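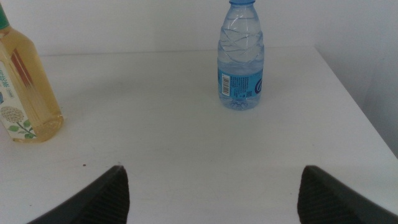
Unit 3: Recording a Burial Context

These notes go with the third practical and assume you have read the site manual up to the section on context numbering. The worked case is the cemetery at Drorano, where rock-cut shafts open into one or more small chambers. Most of what follows applies to any shaft tomb with a disturbed fill.

1. Terms

A context is the record of a single event: a cut, a fill, a floor, a wall, a placed object group. The shaft is a cut. What lies inside it is at least one fill and usually several. The chamber is a separate cut unless you can show that shaft and chamber were dug in one operation. A blocking wall is a structure and gets its own sheet.

A deposit is primary if it is still where the burial party left it, and secondary if it has been moved since. Robbers' spoil is secondary even when every object in it came from the same tomb. Students often mark a chamber fill as primary when the finds look consistent in date. Date and position are separate questions and go in separate boxes on the sheet.

2. The Drorano sequence

Shaft 9 is used throughout. From the top down the contexts are:

Windblown sand, clean, with modern material in the upper part.
Mixed rubble and sand with broken pottery and scraps of linen. Secondary.
Limestone chips, compact, with few finds. Read as original backfill, surviving on the north side only.
Blocking wall of mud brick, upper courses missing.
Chamber fill, loose, containing human bone out of anatomical order.
Chamber floor, with one coffin base in place.

The boundary between the rubble and the limestone chips is the most important line in the section. It marks the edge of the robbers' pit. The pit is a cut and needs a number, although it was missed in the first season and had to be added from the section drawing.

Note that the coffin base is primary while the bone above it is not. The two should never be recorded together as "burial."

3. Order of work

Clean the surface and define the edges before assigning numbers. Photograph with scale and north arrow. Plan at 1:20, or 1:10 where bone is exposed. Take levels on the surface and again on the base. Fill in the sheet before lifting anything. Lift small finds with their coordinates, then take the rest by context.

Fill from inside the chamber is sieved in full. Shaft fill is sampled by bucket unless the supervisor says otherwise. At Drorano 28 beads came from the chamber fill, and all but 3 were found in the sieve – hand collection alone would have given a very different picture of the burial.

4. Human remains

Record the position of the skull, the direction of the face and the angle of the limbs before cleaning further. For flexed burials, measure the angle at the hip and the knee. The Fondari system, which we use here, calls a burial contracted when the hip angle is less than 90 degrees and the knees are drawn toward the chest. Other projects set the limit elsewhere, so check the definitions before comparing figures between sites.

Disarticulated bone is recorded by element and side. The minimum number of individuals is worked out later, in the store. Do not estimate it on the context sheet.

5. Pottery and dating

A fill is no earlier than the latest object sealed in it. For secondary deposits this dates the disturbance and says little about the burial. At Drorano the rubble held a few sherds of Roman date among much older vessels. The robbing therefore took place in the Roman period or after it. The chamber itself is dated from the coffin base and from two jars found upright behind the surviving brickwork.

Joins between contexts must be noted on both sheets. A bowl from Shaft 9 was rebuilt from sherds found in the rubble and in the chamber fill, and this is the main evidence that the two deposits belong to one episode.

6. Practical exercise

Use the section drawing from the Clavard handout.

Number each context, including cuts. Draw the matrix. Mark each deposit as primary or secondary and write one sentence of evidence for each choice. Where the drawing does not allow a decision, write "unknown" and state what further work would settle it.

Matrices are due at the start of the May practical. Draw in pencil on the printed grid – loose sheets will be returned unmarked.

7. Reading

Uysal field manual, chapters 3 and 9 (required).
Drorano preliminary report, sections on Shafts 7 to 9.
Clavard handout, pages 4 to 6, for drawing conventions.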